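Chapter 4
Gathering Examples by Hand

Before a learning system can pick up so much as a peach, somebody has to show it how, and then show it again, and again after that. If you have ever taught a small child to set the table you already know most of what this chapter has to say (you'll know about the patience, anyway!).

We will follow Izzati Lubis and Kaede Kaneko through one October of collecting for the Vaher project, from their first 30 demonstrations to the set they finally kept. Their rule was a simple one: move the way you would at home, and start over if you catch yourself performing. Section 4.1 deals with choosing objects, and 4.2 with wearing the gripper comfortably for a whole morning.
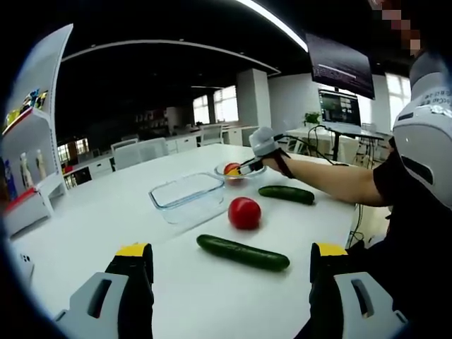

Figure 4.1 Reaching for fruit in a glass bowl with a wrist-mounted gripper.

Keep a notebook beside you as you read. You will want it by page 6.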